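Rope offcuts: sorting, measuring and what I kept

The rope drawer had reached the point where it no longer closed. I had been putting offcuts into it for several years on the principle that any length might come in useful, and in October I emptied it and went through the lot in one afternoon. These are my notes, mainly so that I don't have to work out the same things again.

Materials

Most of what came out was natural fibre. There was a quantity of sisal left over from the cat post, some jute, and a coil of something softer that Valbona Halilović gave me when she closed her workshop. The rest was polypropylene, which I keep in the shed and will not discuss further. Synthetic and natural rope should be stored apart. They need different end treatments, and it is too easy to pick up the wrong one in poor light and put a flame to it.

Working surface

I used the table, with a flat sheet of cardboard at one side and an old towel within reach. Cardboard is a good surface for cutting on. The blade bites into it slightly and does not skid, and the loose fibres can be carried to the bin on the sheet afterwards. The towel was for wiping down, as jute sheds a fine dust that gets into everything.

Checking the lay

Before measuring a piece I lift it into a loop and look at how it bends. A sound piece of twisted rope makes a fairly even curve. If it kinks sharply in one place, the strands have usually been crushed or over-twisted there, and I cut at that point and treat the result as two pieces. Radomir Kadrić, who used to rig stage curtains, also opens the strands with his thumbs and looks at the inside. I tried this on the older sisal and found the core grey and powdery in one length, so that went out.

Holding a tan rope up in an arch like this shows the bend well enough:
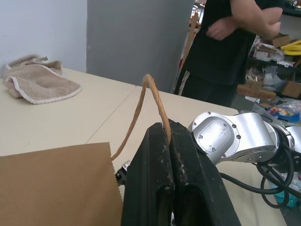
Measuring and cutting

I measure under light tension, by hand, with no weight. Slack rope reads short and a hard pull reads long, and for household purposes the difference matters less than doing it the same way every time. Anything under 300 mm was discarded. I know people who keep shorter bits for plant ties, but I have string for that.

Tape the rope first, then cut through the middle of the tape. This leaves both ends bound. I used Plesus cloth tape, having run out of the paper sort, and a plain fixed blade. Scissors chew the strands and leave a tapered end that will not hold a whipping.

Whipping the ends

Pieces worth keeping for proper use got a common whipping in waxed thread, with 10 turns on each. The tape comes off last. For the rest I left the tape on - it looks untidy but holds perfectly well in a drawer.

Storage

Each length is now coiled, tied with its own label and sorted by thickness into 2 boxes. The labels give length and material only. I used to write down where each piece had come from and never once looked at it.

The longest single piece was 674 cm, which surprised me, as I had bought new rope in the summer for want of exactly that. The drawer closes. It now has the extension leads in it.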